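# White baskets, put to work

Every September some magazine tells us that a cheap white basket will sort out the kitchen. I have my doubts. Zinash Bogale, who shares the pantry shelf with me and buys most of the baskets, has none, so this page is partly an argument with her.

We've tried three makes so far: Rollmont, Bendora and Lovico. The Rollmont was sold as "stackable", which I'd dispute. The Bendora went back to the shop after a fortnight. Lovico promise 600 uses for theirs on the label, and I got stuck at 6.

My main complaint is with the claim that holes in the sides keep fruit fresh for longer. Maybe they do. I've yet to see anyone put two baskets next to each other for a week and show me the results, and until they do I'll go on using a bowl.

Updated December 9, 2025. Pictures can be used elsewhere if you ask first.

## The mixed basket

Fruit and veg in together is the habit I trust least, as the soft things always seem to end up under the hard ones. Zinash says it's fine if you shop little and often. The white one with the grid sides has a red pepper at the back, grapes in the front corner and an apple near the front edge, and I'll grant her that nothing is buried. The toy lobster won't need eating by the weekend, but it does take up room that could have gone to a second apple.
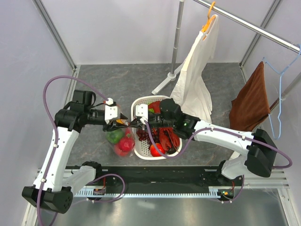
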